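Print this article | E-mail this article

We use cookies to remember your settings and to send you our newsletter if you ask for it. Accept | Manage

4. How people label what they put away

I should say up front that I came into this part of the study with a bias. I'm a labeler. My spice jars have labels, my cables have labels, and my coauthor Tobiloba Shehu once found a label on my stapler that said "stapler" (she has not let it go). So when we started asking people at the Festmont office how they decide what goes in which drawer, I expected the labelers to win by a mile. They'd find things faster, they'd put things back, and everybody else would be wandering the hallway looking for tape.

The interviews were a lot messier than that, and a lot more fun! We sat down with people at their own desks and asked them to talk us through their storage from top to bottom. Then we asked them to find 9 everyday items while we kept time. Scissors, batteries, a spare key, the good pens, that kind of thing. We repeated the whole business in August, when half the building was on vacation and people were borrowing each other's desks.

4.1 Names that drift

The first thing I noticed is that labels go stale, and people just carry on. Hideaki Oda had a drawer marked "Receipts" with tea in it. He knew it had tea in it. Everyone on his hallway knew it had tea in it, and the only person it ever fooled was me. When I asked why he hadn't changed the label he looked a little puzzled and said, "But that's the receipts drawer." I've come to think he was using the word the way you'd use a street name. There's no mill on Mill Street either.

Yokoyama (1) calls this "drift" in his notes from the Kisura branch, and I like the word, so I've stolen it. In our interviews drift showed up most in shared storage and hardly at all in drawers one person had to themselves, where labels were rare to begin with.

4.2 Position beats wording

We also asked people to draw their drawers from memory. Tobiloba's idea, and a great one. People who couldn't tell us what their own labels said could still put the batteries in the right spot on the page, usually with a little arrow and some muttering. Noboru Chiba drew four drawers, filled in every one, and then admitted he'd never read the tags on any of them.

Small drawer cabinets (Figure 3) seem to encourage this. You learn a height and a reach, and your hand goes there while you're still talking to somebody.

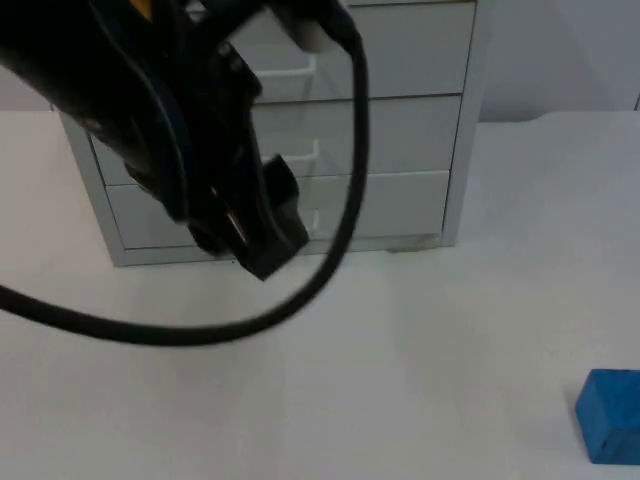 Reading time: 9 min

Figure 3. A light gray drawer cabinet.

What happened with the borrowed desks is the part I keep chewing on. Visitors read labels, carefully, the way you read signs in an airport. Owners didn't. So a stale label costs the owner nothing and costs the visitor a whole lot of opening and closing. Hideaki Ikeda, who spent August at somebody else's desk, gave up after three drawers and bought his own scissors.

I don't want to push this too far. Our group was small, everyone worked for the same company, and the Farkside office (where supplies live in one big closet) might have told us a different story. We'd also picked the items ourselves, and "the good pens" caused more argument than I'd like to admit. Next time I'd let people choose their own list and ask a neighbor to do the finding.

4.3 What we left out

We collected notes on color coding too, mostly from the Yoshida annex, but the dots had faded and people disagreed about which ones used to be orange. Those notes are in the appendix, along with the drawings.

Print this article | E-mail this article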